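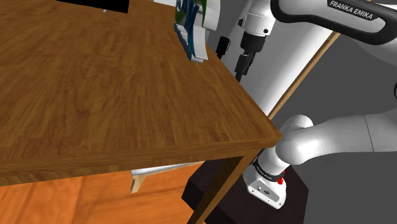
Minutes of the equipment review meeting, held at Dunness on July 9, 2021

Present: Marianna Domański (chair), Hryhorii Vasylenko, Maxence Ferrand, Ksawery Makowska
Apologies: Lena Pawłowska, who sent written comments and a request that somebody read them this time
Minutes: Maxence Ferrand, by a vote in which he did not take part

1. Minutes of the last meeting
Agreed, after Hryhorii asked that "shouted" be changed to "raised". The chair allowed it.

2. Conia simulation package: end of trial
The meeting had before it the Conia package, which lets us build a work area on screen, put a Franka Emika arm in it and rehearse a job before going near the real thing. The trial licence ends this month and Conia would like an answer. Conia has said so by email, by telephone and on a card.

Hryhorii reported on the tabletop work. He has built the table, the floor and the arm, and put a few things on the far end of the table for the arm to deal with. The wood grain is very good. Marianna asked whether we were paying for wood grain. Hryhorii said it came with the package and could not be taken off the bill.

Ksawery raised the matter of viewpoint. The starting view sits low and close by the corner of the table, which gives an excellent look at the table leg and a poor one at whatever is at the far end. It can be moved, but goes back to where it was each time the job is reloaded. Hryhorii has asked Conia about this twice. The first reply thanked him for his interest and the second was the same reply.

Maxence asked about the gripper ending up down beside the table leg, well below the work. Hryhorii said he had picked the pose himself, to see whether the package would warn him when the arm came near the furniture. Maxence asked if it had. Hryhorii said there was a warning, in a log, in a folder. Ksawery had found the folder. It was agreed that a warning ought to be somewhere a person might see it.

Lena's written comments were read out in full:
- The manual is clear up to page 346, where it changes its mind about which axis is up.
- Saving a layout under a new name also renames the old one.
- She likes the package and would use it again, which she wished to have noted in view of the rest.

3. Cost
Conia's price is 4000 a year for 2 seats, with each further seat at 500. Marianna observed that there are five of us and asked for the sum to be done on paper. It came to 5500. Ksawery suggested sharing seats. Hryhorii reminded the meeting of how we share the kettle.

The rival offer from Clultlow is cheaper, but has no ready-made model of our arm and we would have to build our own. Hryhorii said he could do it by September. The chair asked which September. No answer is recorded.

4. Support
Support for the package is handled by Rutkowska, on Conia's behalf. Ksawery has spoken to them and found them helpful and quick, though they had not been told about the view problem and were rather hurt to hear of it from us. They have offered a half-day of training, free if we sign first.

5. Decision
Agreed to take 2 seats for one year, provided that Conia puts in writing when the view will stay put and when the warnings will come out of the folder. Hryhorii to keep one seat. The other to be booked on the sheet by the door, in ink.

Actions
Marianna: write to Conia with the conditions.
Hryhorii: send Rutkowska the layout and the log.
Ksawery: arrange the training, not on a Monday.
Maxence: pass these minutes to Lena, with proof that item 2 was read aloud.

6. Any other business
Ksawery asked who had taken the good chair from the bench room. The meeting closed shortly afterwards. Next meeting to be fixed by email.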